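4章　試合記録の入力と公式記録の確定

本章では、野球スコア管理システム「Brota」の記録端末を使い、試合の開始から公式記録の確定までを行う手順を説明します。端末の初期設定（2章）とチーム名簿の登録（3章）が完了していることを前提とします。

4.1　作業を始める前に

記録作業には次の権限と機材が必要です。

記録員アカウント（権限区分「記録」以上）
記録端末 1台
スコアボード連動ユニット Borkus（連動表示を行う球場のみ）
控え用紙（様式4）

閲覧権限のみのアカウントでは、試合カードを開くことはできますが、打席の入力はできません。権限の変更はリーグ管理者が管理画面の「利用者」から行います。変更後は端末側で一度ログアウトしてください。ログイン中の端末には新しい権限が反映されません。

注記：Borkusを使用しない球場では、4.3節を読み飛ばして4.4節へ進んでください。

4.2　試合カードを開く

1. 端末の電源を入れ、記録員アカウントでログインします。

2. ホーム画面で「本日の試合」を選択します。試合がない場合は一覧が空欄になります。

3. 該当する試合の行を選択し、「カードを開く」を押します。

4. 試合番号、対戦チーム、球場名を確認します。試合番号は日程表に記載された番号と一致している必要があります。たとえば日程表に2411とある試合は、カード右上にも2411と表示されます。

5. 番号が一致しない場合は「戻る」を押し、一覧を更新してから選び直します。番号を手入力で書き換えないでください。

6. 「審判」欄に球審および塁審の氏名を入力します。審判員登録が済んでいる場合は、氏名の先頭2文字で候補が表示されます。

7. 「記録員」欄にはログイン中の利用者名が自動で入ります。交代で記録を担当する試合では「副記録員」を追加します。

8. 「保存」を押します。カードの状態が「準備中」になります。

注意：同じ試合カードを2台の端末で同時に編集すると、後から保存した側の内容が優先されます。副記録員の端末は必ず「参照モード」で開いてください。

4.3　Borkusとの接続

1. Borkus本体の電源を入れ、前面の表示灯が緑色の点滅になるまで待ちます。

2. 端末で「設定」、「連動」の順に選択します。

3. 「検索」を押し、機器一覧から球場に割り当てられた機器名を選択します。

4. 4桁の接続コードを入力します。コードは本体背面のラベルに記載されています。

5. 表示灯が緑色の点灯に変わったら、「試験表示」を押します。スコアボードの得点欄と回数欄に、すべて8が表示されます。

6. 表示に欠けがないことを確認し、「試験終了」を押します。

表示灯が橙色のまま変わらない場合は、接続コードの入力誤りか、別の端末がすでに接続されています。別の端末が接続中の場合は、その端末で「切断」を押してから手順3に戻ります。

隣り合う2面の球場を同時に使用するときは、機器名の末尾を必ず確認してください。末尾のAは一塁側が管理棟に近い面、Bはもう一方の面に割り当てます。

注意：試合中にBorkusの電源を切らないでください。再接続後に端末側の得点が再送されますが、アウトカウントとボールカウントは再送されません。やむを得ず電源を切った場合は、再接続後に「カウント送信」を押します。

4.4　先発メンバーの登録

1. 両チームから提出されたメンバー表を手元に用意します。

2. 「打順」タブを開き、先攻チームから入力します。

3. 打順ごとに背番号を入力します。名簿に登録されている選手であれば、氏名が自動で表示されます。

4. 守備位置を番号で指定します。投手は1、捕手は2、以下右翼手の9まで、通常の記録法と同じ番号です。指名打者はDを選択します。

5. 指名打者を使用する場合は、打順に入らない投手を「投手欄」に入力します。この欄が空欄のままでは保存できません。

6. 控え選手を「控え」欄に入力します。控え欄に入っていない選手は、4.6節の交代操作で選択できません。

7. 後攻チームについて手順3から6を繰り返します。

8. 「照合」を押します。守備位置の重複、背番号の重複、未登録選手の有無が検査されます。

照合で検出された項目は赤字で表示されます。背番号が名簿と異なる場合は、メンバー表の提出者に確認し、どちらが正しいかを確定してから修正してください。記録員の判断で名簿側を変更することはできません。

注記：メンバー表の交換後に先発選手の変更が認められた場合は、「照合」の後であっても「打順」タブから修正できます。修正後はもう一度「照合」を押します。「試合開始」を押した後の変更は、すべて交代として扱われます。

4.5　打席の入力

「試合開始」を押すと、カードの状態が「試合中」に変わり、入力画面が表示されます。開始時刻はボタンを押した時刻になります。球審の宣告と差が生じたときは、試合終了後に「時刻修正」で直します。

打席は次の順で入力します。

1. 投球ごとに「ストライク」「ボール」「ファウル」「打球」のいずれかを押します。空振りと見逃しを区別する設定の場合は、「ストライク」の後に選択欄が表示されます。

2. 「打球」を押した場合は、打球の種類（ゴロ、ライナー、フライ、バント）を選択します。

3. 処理した野手を守備番号で入力します。遊撃手が捕って一塁へ送球した場合は6、3の順です。

4. 結果を選択します。安打、失策、野手選択、犠打、犠飛の別は記録員が判定します。

5. 走者がいる場合は、各走者の到達塁を指定します。画面上の走者を指でなぞるか、「進塁」欄の数字を押します。

6. 得点が入った場合は、打点の有無を確認します。併殺打の間の得点では、打点は初期値で「なし」になります。

7. 「打席確定」を押します。次の打者が自動で表示されます。

判定に迷う打球は、「保留」を押して先に進むことができます。保留した打席は、画面下部に黄色の印で残ります。保留中の打席がある試合は、4.8節の確定操作に進めません。

直前の投球を取り消すには「一つ戻す」を押します。取り消しは20操作までさかのぼることができます。それより前の内容を直す場合は、「経過」タブで該当する打席を開いて修正します。経過タブで走者の到達塁を変更すると、以降の打席の走者配置が再計算されるため、同じ回の残りの打席をすべて見直してください。

盗塁、暴投、捕逸、ボーク、けん制死は「走者」ボタンから入力します。投球と同時に起きたプレイは、投球を先に入力します。順序を逆にすると、暴投の後の投球数が1球ずれます。

注意：振り逃げが成立したときは、「三振」を確定する前に「振り逃げ」を選択します。三振の確定後はアウトカウントが加算され、第3アウトの場合には攻守交代の画面へ移ります。誤って移った場合は「一つ戻す」で復帰できます。

4.6　選手交代の入力

1. 球審から交代の通告を受けた時点で「交代」を押します。

2. チームを選択し、交代の種類（代打、代走、守備、投手）を選びます。

3. 退く選手、入る選手の順に選択します。

4. 守備位置の変更を伴う場合は、「位置変更」で全員の位置を確認します。

5. 「交代確定」を押します。

投手交代では、残した走者の責任投手が自動で引き継がれます。打者のカウント途中で交代した場合に限り、四球の責任投手を問う画面が表示されます。ボールとストライクの組み合わせから候補が示されるので、内容を確認して確定します。

指名打者が守備についた場合は、指名打者の権利が消滅します。システムは投手を打順に組み込むよう求めますが、入る打順は自動では決まりません。通告された打順を指定してください。

再出場を認める大会では、大会設定の「再出場」を有効にします。この設定はリーグ管理者のみ変更できます。無効のまま再出場の選手を選ぶと、エラーE-74が表示されます。

4.7　中断と再開

降雨、日没、照明の故障などで試合が止まったときは、次のように操作します。

1. 「中断」を押し、理由を選択します。

2. 打席の途中であれば、カウントがそのまま保存されていることを確認します。

3. 控え用紙に、回、アウトカウント、ボールカウント、走者、打者を書き写します。

4. 再開時に「再開」を押します。中断していた時間は試合時間から除外されます。

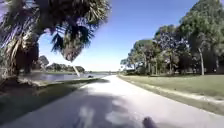 中断のまま試合が打ち切られた場合は、「再開」を押さずに「終了処理」を選びます。終了の種類は「コールド」「ノーゲーム」「サスペンデッド」の3種です。サスペンデッドを選ぶとカードは閉じられず、状態が「継続待ち」になります。継続試合を行う日に同じカードを開くと、控え用紙に書き写した内容と同じ場面から入力を再開できます。

ノーゲームを選ぶと、個人成績は集計から除外されます。入力済みの経過は参照用として残り、削除されません。

注意：端末の電池残量が少ない状態で中断したときは、電源を切る前に必ず「保存」を押してください。自動保存は打席確定のたびに行われるため、打席途中のカウントは失われることがあります。

4.8　公式記録の確定

1. 最後の打席を確定し、「試合終了」を押します。

2. 「時刻修正」で開始時刻と終了時刻を確認します。

3. 保留中の打席があれば、すべて判定を入力します。

4. 「勝敗投手」タブで勝利投手、敗戦投手、セーブを確認します。先発投手が規定の回数を満たさずに退いた試合では、勝利投手は空欄になります。記録員が選択してください。

5. 「検算」を押します。各チームについて、打席数の合計が、得点、残塁、および相手チームが奪ったアウトの合計と一致するかどうかが検査されます。

6. 検算に合格したら「確定」を押し、記録員の暗証番号を入力します。

7. 球審の署名欄を表示し、署名を受けます。

8. 「送信」を押します。送信が終わると、カードの状態が「確定」になります。

検算が一致しない場合は、差の生じた回が表示されます。差が1の場合は、走者の到達塁の入力漏れであることが多く、その回の第3アウトの打席から順に見直すと見つけやすくなります。

通信ができない球場では、「送信」の代わりに「端末に保管」を選びます。保管した記録は、次に通信が可能になったときに自動で送信されます。送信が完了するまで、端末の初期化やアカウントの切り替えを行わないでください。

4.9　確定後の訂正

確定した記録は端末から変更できません。訂正が必要な場合は、管理画面で「訂正申請」を作成し、試合番号、回、打者、訂正前と訂正後の内容を記入します。申請は公式記録担当が審査します。Bastdale地区の担当はKwabena Antwi、Amissah地区の申請は地区事務局の受付窓口宛てです。

安打と失策の変更では、打者の成績のほかに投手の自責点も再計算されます。申請画面の「影響範囲」を開くと、変更される選手の一覧を確認できます。

9月に始まる秋季大会の記録は、春季大会とは別の集計区分に入ります。訂正申請の際は、区分の選択を誤らないようにしてください。

4.10　主なエラー表示

E-11　名簿にない背番号が入力されました。3章の手順で登録状況を確認します。

E-20　試合カードが別の端末で編集中です。副記録員の端末を参照モードに切り替えます。

E-32　走者の配置が重複しています。直前の進塁入力を見直します。

E-58　Borkusとの通信が途絶えました。表示灯を確認し、4.3節の手順3からやり直します。入力済みの記録には影響しません。

E-74　再出場が認められていない選手です。大会設定を確認します。

E-90　保存領域が不足しています。確定および送信の済んだ試合を「整理」から削除します。未送信の試合は、整理の一覧に表示されません。

上記以外の番号が表示された場合は、番号と発生時の操作を控え用紙の備考欄に記入し、リーグ管理者に連絡してください。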